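# Weidenkorb für Wolle: Wie verhindere ich, dass die Fäden hängen bleiben?

**Miah_strickt**

Hallo ihr Lieben,

ich stricke seit dem letzten Winter und mein Vorrat wächst mir langsam über den Kopf (ihr kennt das bestimmt!). Bisher lag alles in Papiertüten unterm Bett, jetzt hätte ich gern etwas, das ich auch offen im Wohnzimmer stehen lassen kann. Meine Mutter hat mir einen alten Weidenkorb vermacht, richtig schön, aber innen total rau. Gleich am ersten Abend habe ich mir ein Knäuel Mohair daran aufgerissen und hätte heulen können.

Also: Wie macht ihr das? Futter einnähen, Tuch reinlegen, doch lieber eine Kiste? Und muss ich bei Naturmaterial wegen Motten aufpassen? Nähmaschine ist da, ich kann aber nur geradeaus nähen. Der Korb ist rechteckig und 34 cm tief, falls das wichtig ist.

Danke schon mal!

---

**Kyung-tae Son**

Hallo Miah, dein Mohair tut mir leid, das ist mir auch schon passiert — bei einem Pullover, der fast fertig war.

Ich habe meinen Korb vor Jahren gefüttert und würde es jedes Mal wieder so machen. Geradeaus nähen reicht völlig. Nimm einen glatten, dicht gewebten Baumwollstoff, kein Leinen mit grober Struktur, sonst hakelt es gleich wieder. Vorher waschen, der läuft garantiert ein! 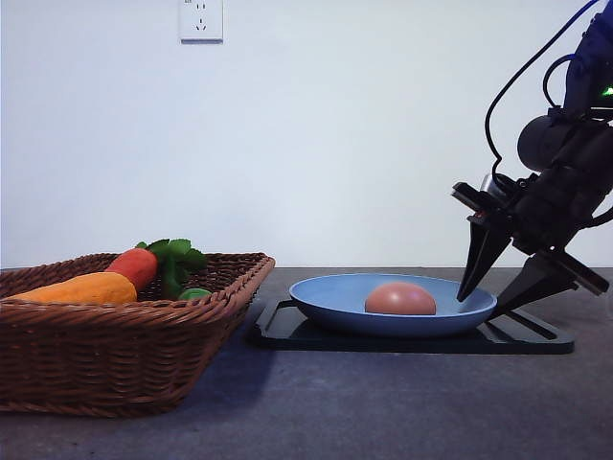

Beim Futter ist der obere Abschluss das Einzige, wo man ein bisschen nachdenken muss. Viele nähen den Stoff zu knapp, dann rutscht er ständig nach innen und du strickst wieder direkt am Geflecht vorbei. Bei einem dicken, geflochtenen Wulst als Rand legst du den Stoff einfach komplett darüber und lässt ihn außen noch 12 cm herunterhängen. In den Saum kommt ein Tunnel mit Gummiband, das zieht sich unter dem Wulst fest und hält ganz ohne Kleben. Miss den Umfang oben und nicht am Boden, die Seiten gehen bei solchen Körben gern etwas schräg nach außen, und dann fehlt dir oben Stoff (frag nicht, woher ich das weiß).

Zum Boden: Ich habe eine Pappe zugeschnitten, in denselben Stoff eingeschlagen und lose reingelegt. Die kann man rausnehmen und ausschütteln, da sammelt sich ja unglaublich viel Fusselkram.

Motten kommen wegen der Wolle, der Weide ist das egal. Ich lege Lavendelsäckchen dazu und räume im September alles einmal komplett aus. Neue Knäuel vom Flohmarkt gehen bei mir erst für 14 Tage in die Tiefkühltruhe. Mohair und alles Feine würde ich trotzdem in kleine Stoffbeutel packen, auch mit Futter.

---

**Endotis**

Hab mir die Mühe nicht gemacht, alter Kissenbezug rein, Ränder umschlagen, fertig. Hält seit Ewigkeiten. Wenns rutscht, Wäscheklammern dran.

---

**garnfee16**

Ich würd ja eine Kiste mit Deckel nehmen, meine Katze schläft sonst drin. Falls du beim Korb bleibst: Mit feinem Schleifpapier kannst du die schlimmsten Stellen innen vorsichtig glätten und danach gut aussaugen. Ersetzt kein Futter, aber die Spitzen pieken dann nicht durch den Stoff. Lackiert habe ich meinen auch mal, das hat wochenlang gestunken und die Wolle gleich mit, also lieber lassen.

---

**Miah_strickt**

Ihr seid toll, danke! Ich probiere das mit dem Gummizug, Stoff liegt schon in der Waschmaschine. Kyung-tae, wie breit hast du den Tunnel gemacht? Ich hätte hier noch ziemlich breites Gummi von einem Rock übrig.

---

**Kyung-tae Son**

Zwei Zentimeter, aber nimm ruhig das vom Rock und mach den Tunnel eine Spur breiter als das Gummi. Und lass beim Nähen eine Öffnung zum Einfädeln, die vergesse ich jedes Mal.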